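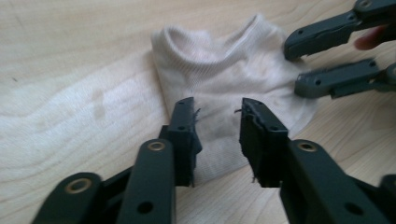
Both grippers over the sock, pads nearly closed

Gripper pads keep catching on knit fabric
Lakmal Karunaratne
I'm building a pair of hand-held grippers at our shared workshop in Nundden and I'm having a blast with them! Blocks and cups are easy. Socks are the trouble – the pads pick up fibers, and then a ribbed cuff won't let go. The inner face of one pad is getting pretty rough. Do I trim it, or swap the pads out?

Saskia Brunton
Love this build! Swap them. I cast mine in soft silicone and they've done about 600 grabs with no fuzz. If you want to save yours, sand the inner faces with 200 grit and then wipe them with alcohol. Round the top corners too, that's where threads snag first. And pinch the folded part of the sock – a flat single layer just slides.

Jasex
lint roller lol

Nustgate
Sanding worked for me, but check that the pads still meet square afterward. Mine didn't and I had to shim one side with tape.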